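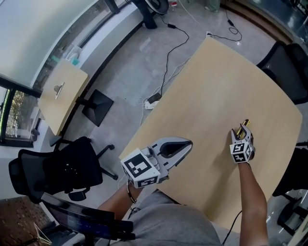 Slide 1: Two grippers over the big table, the right one closed on something small.

Speaker notes, Loltero meetup, Nov 16, 2023

Okay, so start with the question I get from my brother-in-law every single holiday: when does the robot do my dishes? My answer is still "not this year," and I want to spend the talk on why (slowly, I rush this bit!).

Tell the Claltitz story. Small shop, wanted one arm to sort fittings into 6 bins. In August it ran 302 picks before lunch and got stuck on a bag that had folded over. Pause for the laugh. A new hire sorts that bag without looking up.

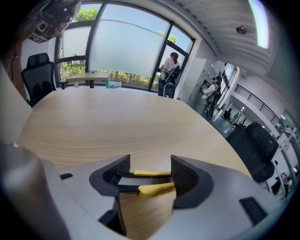

Chores are mostly grabbing, and grabbing is mostly touch. We squeeze an egg and a wrench differently and never think about it. Point at the two yellow pads between the black fingers, because that's all the contact you get, and then ask the room to button a shirt with two fingertips. Somebody will try it!

Prasine numbers next: 1810 towel folds, same towel, good light. Great, I'm thrilled, now hand it a fitted sheet. Skip the cost slide if I'm past the halfway mark. Take questions, then hand over to the Sachdeva demo.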